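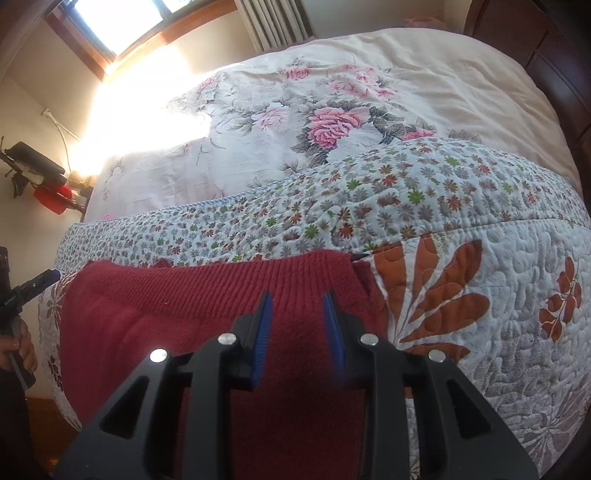 Urdale Robot Club – Your Questions, My Answers

Hi! I'm Nneka Etim and I look after the home recording side of the club, so most of the emails with a question mark in them end up with me. I've pulled the usual ones together on this page. Last updated June 3, 2025, after we changed the upload rules (see further down if you joined before then).

What is the club working on this year?

Laundry! Our project is called Gruravach, and the goal is to get a robot arm to pick up a piece of clothing from a bed, lay it flat and fold it. We started on it last fall thinking we'd be folding by winter break. We were very wrong about that, but we've learned a ton and the arm can now grab a dish towel by the corner more often than not, which got a real cheer the first time.

So why do members handle clothes at home with a gripper in their hand?

The arm learns from examples, and we need a lot of them. When you hold the gripper yourself, its camera records what the fingers are up to while you do the job, and later the arm tries to copy it. One arm sitting in one room can only see one table. With the handhelds we get everybody's beds, everybody's blankets and everybody's weird afternoon light.

Do I need to know how to code?

Nope. Plenty of people join to build things, or to record, or to label clips, and never open a terminal. If you want to learn Python, Ladi Ugwu runs a beginner table at every meeting and he's very patient. I learned there myself, slowly, with a lot of snacks.

How old do I have to be?

High school age and up. Grown-ups from the neighborhood are welcome too, and we have a few. Anyone under 18 needs the home recording form signed by a parent or guardian before a gripper goes home with them.

How does borrowing a gripper work?

Put your name on the sheet by the door. We have four handhelds, and you can keep one for two weeks. You get the gripper, a charger, a spare set of finger pads and a memory card in a padded bag. Please bring back all of it – the spare pads are the thing that always goes missing.

What should I record?

Pick one piece of clothing and one task from the list. For May and into summer the list is short: pick up a sleeve, straighten a hem, fold in half, fold in thirds. Sweaters are what we need most right now. We have T-shirts coming out of our ears and hardly any knits, and knits behave completely differently because they stretch and sag when you lift them.

Do I have to tidy up first or put a plain sheet on the bed?

Please don't! Patterned quilts, stacked blankets, a comforter in a totally different print, all good. Our first batch was shot mostly on a gray table, and the arm got hopelessly confused the minute Ladi put a flowered pillowcase under the towel. Real beds are what we want. Just move anything private, like mail or family photos, and let the people you live with know that you're recording.

Does the light matter?

A bit. Sun through a window is fine, and we like having it in the set. What gives us trouble is light that keeps changing during a take, so skip the flashing string lights and leave the lamp alone once you've started.

How long is one take?

Most run 21 seconds or less. Start with the fingers open, do the task at a normal, slightly lazy speed, let go, back the gripper away and stop. If you fumble it, keep going and finish anyway. We keep the fumbles in their own folder and they've been really useful (the arm fumbles plenty, so it may as well see how a person gets out of one).

Is there a quota?

No, and please don't do this until your wrist hurts. My own limit is half an hour, then I go and do something else. The club as a whole was hoping for 500 good takes by the end of the school year and we have almost that many now, so thank you to everyone who spent a rainy afternoon folding the same cardigan over and over.

What changed with the uploads?

You used to be able to send clips by email. That's over, my inbox couldn't take it. Everything now goes through Stamum, which is the little upload page Ladi wrote. Log in with your club name, choose the garment and the task from the menus, drag the files in and wait for the green check. If the check doesn't show up, leave the files on the card and bring it to the next meeting. Don't delete anything until you've seen green!

The fingers on my gripper don't close evenly. Did I break it?

Probably not. Look at the pads first, as they can creep a little with use, and press them back down if they have. If one finger is lagging, a screw may have worked loose. A quarter turn is plenty. The bodies are 3D printed and the holes strip if you crank on them, which I know from experience (sorry, gripper two).

Will it snag my clothes?

It can, on very loose knits. Squeeze gently, and don't use anything you'd be sad to lose. My grandmother's shawl is not going anywhere near this project.

Who gets to see the recordings?

Club members and our mentors. Nothing goes online unless you tick the second box on the form. You can ask me to take your takes out at any time and I'll do it, no reasons needed.

Is there a competition?

Yes, the Ekpo Open, which is a friendly meet for school and community teams. We've entered the household task event. Each team gets a garment it hasn't seen before and the judges score the fold, and neatness counts for more than speed, thank goodness. We'll be picking the travel group from people who've come to meetings regularly, whatever job they do in the club.

What does it cost?

Membership is free. If you break a finger or lose a card we might ask you to chip in for the part, but talk to me first if that's a problem and we'll sort it out.

Can I just come and look?

Sure! Come in by the side door, say hi, and somebody will show you the arm. If you happen to have an old sweater you don't want anymore, bring that along too. Wool, cotton, any size, and missing buttons are fine.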